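Saturday, late, kitchen table

I meant to write this up at lunch, while my hands were still clean, and then lunch turned into a sandwich eaten standing over the bench, so now it is past ten and I am on my second cup of mint tea trying to remember what order things happened in. It was a good day, though! One of the better ones in the shared shop this October, even counting the hour I lost to a cable.

I got in a little after nine and the heat was already on, bless whoever did that. Polyxeni Katsaros had the far bench and was deep in her kiln controller, so we waved and left each other alone for most of the morning, which suits us both. I unpacked the arm, clamped the base down in its usual spot, and ran the homing routine with the new firmware. Stimero (I really should have picked a name I don't have to spell for people, but it is painted on the base now and I am not sanding it off) came up on the first try. Last week it took a great deal of coaxing and some language, so I was pleased.

The plan for the day was the same as the plan for the last three weekends, only this time I wanted to get through it. I want the arm to be able to reach into an open PC, close on a memory module, and lift it straight up out of the slot without dragging it sideways. That is all. It sounds like so little when I write it down. When I started this in the spring I had big ideas about stripping whole machines for parts, and Polyxeni, who has been around longer than I have and is kinder than she needs to be, said to pick one part and learn it. So memory it is.

First job was the finger spacing. I had been running with the fingers opened too wide for inside a case, because wide feels safe, and of course wide is how you end up leaning on something next door. I brought the opening down a bit at a time and wrote the servo value on masking tape each time. At 290 the fingers were still brushing things they shouldn't. At 233 they went down either side of a loose module on the bench very nicely, and at 177 they held it snugly and the board in between didn't bow that I could see. So 233 is open and 177 is closed, and I have written those on the inside cover of this notebook as well, in case the tape goes the way of all tape.

Then came the lost hour. The wrist kept twitching at the same point in the move, a nasty little hiccup every time the elbow passed level. I suspected the servo. I suspected the power supply. I went back through the config file line by line and found a typo in a comment, which I fixed, and which naturally did nothing. In the end it was the signal cable, pinched under the clamp when I set up in the morning. I rerouted it along the top of the forearm with a bit of slack at the joint, and the hiccup was gone. I told Polyxeni and she laughed a lot harder than I thought it deserved.

After that I had the long, slow, happy part of the afternoon. I moved over to the Dell and worked on the approach, jogging the arm in with the little steps and watching the wrist camera on the laptop instead of bending over the case myself. My back thanks me for that camera. I am still getting used to judging depth from it, and I catch myself tilting my head at the screen as if that would help, but the fingers show up nice and plain against the green and I can tell left from right without thinking now. I saved a picture for the notebook before I moved on.

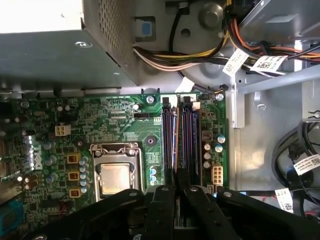
Wrist camera, inside the Dell. Both memory modules in their slots with the white latches at the top, fingers coming in from below.

The latches are the next puzzle. For now I'll open them by hand before each run and let the arm do only the lifting, and I don't feel bad about that. I also want to tie back the power supply cables that run across the top of the case before I try any big moves up there, as I don't trust my path planning near anything that can snag.

I did 5 dry approaches before packing up, stopping short of the memory each time, and wrote down where the wrist ended up so I can compare next time. The last two were close enough together that I got a bit giddy and had to go for a walk around the parking lot.

Things to bring next time: soft pads for the fingertips, the short screwdriver, more masking tape, and the tin of cookies I promised Polyxeni in exchange for borrowing her good side cutters. I still have the side cutters in my coat pocket. I'd better text her before I go up to bed.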